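How to Fill a Raised Bed Without Paying for Soil You Don't Need

Every spring the same drawing goes around: a tall raised bed sliced open like a layer cake, logs on the bottom, then branches, then leaves, then a thin skin of potting mix with a huge tomato on top. I have filled beds this way and I have filled them with straight soil, and I have doubts about the drawing. The method can save you money. It also sinks, and the people selling the kits don't put that on the box.

First, work out how much you need. Multiply length by width by height, all in feet, and you have cubic feet. Divide by 27 for cubic yards. Do this before you look at any store calculator. The one on the Pramum site had me buying 11 more bags than my own arithmetic did, and I have yet to find a store calculator that errs the other way.

What to put in the bottom

Old wood is fine if the bed is at least 18 inches deep. In anything shallower, skip it. You want wood that has already gone soft, the kind you can dent with a thumbnail. Leave out black walnut and anything painted or pressure treated. Fresh wood chips are all right as long as they stay at the bottom. Mixed into the root zone they can tie up nitrogen for a season, and your lettuce will go yellow while you wonder what you did wrong.

Skip the gravel. Water doesn't drain better through a gravel layer under soil. It tends to sit in the soil above it, and you have paid for rocks.

Cardboard goes flat on the ground if you are building over grass. Pull off the tape and the shiny labels, overlap the edges by a hand's width, and soak it with a hose.

Filling

1. Lay the wood close together, bark and all, no higher than a third of the bed.

2. Push old leaves or spoiled hay down into the gaps. Use a stick. Gaps are where the sinking comes from.

3. Water until it runs out the bottom. Dry wood under dry leaves will stay dry for months.

4. Add unfinished compost or upside-down sod, a few inches.

5. Top with at least 9 inches of real growing mix. Many of the drawings show four or five. Try growing a carrot in that.

6. Water again, let it sit overnight, and top it up in the morning.

For the mix itself, two parts screened topsoil to one part finished compost has done as well for me as anything in a bag. I tried the Marquez "living" blend in half of one bed. The beans on that side looked exactly like the beans on the other side.

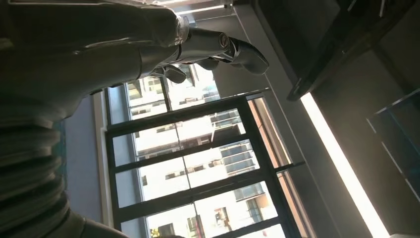 Be suspicious of bulk compost too. Ask to see the pile before it gets loaded. It should smell like the woods after rain, and if it smells like ammonia it isn't done. Some of it carries leftover weedkiller from treated hay, so plant a few beans in a pot of it first and give them three weeks. Curled, cupped leaves mean send it back, if they'll take it.

What about the starter powders? Zomeck and Arnov both sell a packet of fungi you sprinkle between layers. Maybe they do something. I used one in February in one bed out of two and couldn't see a difference by August. Two beds prove very little, but I wasn't moved to buy another packet.

Expect to add a few inches of compost every spring while the wood rots down. Price that in before you decide the logs were free.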